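买东西之前，先把旧的用完行不行

我有个毛病，看见收纳用品就走不动路。前阵子逛 Broleter，本来只想买一包垃圾袋，结果推着车出来，里面躺着 8 个盒子，大小不一，全都带盖。回家才想起来，柜子里还有上次买的，标签都没撕呢！

所以这篇就想聊聊“为了整理而买东西”这件事。我的看法很简单：家里乱，多半是东西多了，跟盒子够不够没什么关系。可商家特别会讲故事，Stolent 的册子我翻过好几遍，每一页都干干净净，看得人心里痒痒的，总觉得差的就是那一个抽屉分隔板。买回来呢？分隔板占了抽屉一半的地方，原来放得下的剪刀反倒没处去了（后来剪刀住进了鞋柜，我到现在找它还得愣一下）。

朋友劝我说，200 块钱买个好心情，不亏。这话我认一半。拆快递那天确实高兴，擦柜子、摆盒子，折腾到晚上十一点，还拍了照发群里。可是过了一个星期，盒子里装的是什么，我已经全忘了。带盖的东西最麻烦，盖上就等于没有，我在一个盒子里翻出过三卷一模一样的胶带，都是找不着之后重新买的。

也有人主张全扔，家里只留 100 件。我试着列过单子，列到厨房就放弃了，光筷子怎么算就跟家里人吵了半天。再说扔东西也上瘾，扔完空出一块地方，没两天又想买点什么填上，绕一圈还是回到店里。

架子也该少买

三月里我差点下单一个 Danko 的置物架，灰色，看着很结实，里面放着蓝色的盒子。我在购物车里放了好几天，每天睡前点进去看一眼，想象它立在阳台门边，上面摆两盆绿萝，多好。后来拿卷尺一量，门都打不开了，只好删掉。 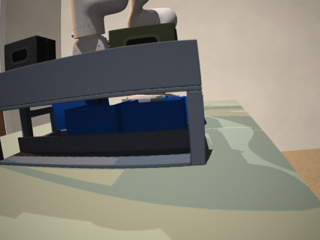

我现在的笨办法

想买收纳的时候，先把要放进去的东西全摊在床上。摊开了才晓得，有一多半是过期的、坏的、别人送的。收拾完剩下的那些，往往一个旧鞋盒就装下了，鞋盒还不要钱。要是真装不下，再去买也不迟，Sernik 又不会明天就关门。

当然啦，我说得这么硬气，昨天路过还是进去看了一圈，摸了半天藤编筐，最后买了垃圾袋。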